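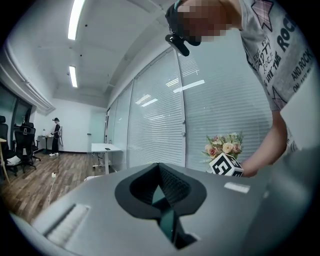

Unit 4: Sampling and Who Gets Left Out
Instructor: Negin Khosravi
Reading for Thursday: chapter 6, up to the section on weighting

1. Terms

Population: everyone you want to say something about.
Frame: the list you draw names from.
Sample: the people you pick from the list.
Respondents: the people who answer.

Each of these is usually smaller than the one before it. Most errors in survey work come from treating two of them as the same group.

2. Worked case: the Vostow bus survey

The town of Vostow wanted to know how residents felt about a new bus schedule. The office mailed forms to 1,000 addresses taken from the water billing list. It got back 527.

Response rate = 527 / 1,000 = 52.7 percent

That is a decent rate for a mailed form. The trouble is in the frame. Renters whose landlord pays the water bill were not on the list, and in Vostow renters ride the bus more than owners do. Mailing more forms from the same list would not have fixed this.

Of those who answered, 77 said they rode the bus every week.

77 / 527 = 14.6 percent

Write this as "14.6 percent of respondents." Do not write "14.6 percent of residents."

3. Nonresponse

People who skip a survey may differ from people who answer it. Two common checks:

Compare early and late replies. Late replies are sometimes closer to the people who never answered.
Call a small group of nonresponders and ask one or two of the main questions.

Xolani Gumede's notes from last term have a longer example of the second check. Copies are in the course folder.

4. Problems

Do 1 through 9 at the end of the chapter. For problem 4, name the frame before you calculate anything. Round percentages to one decimal place and show the division.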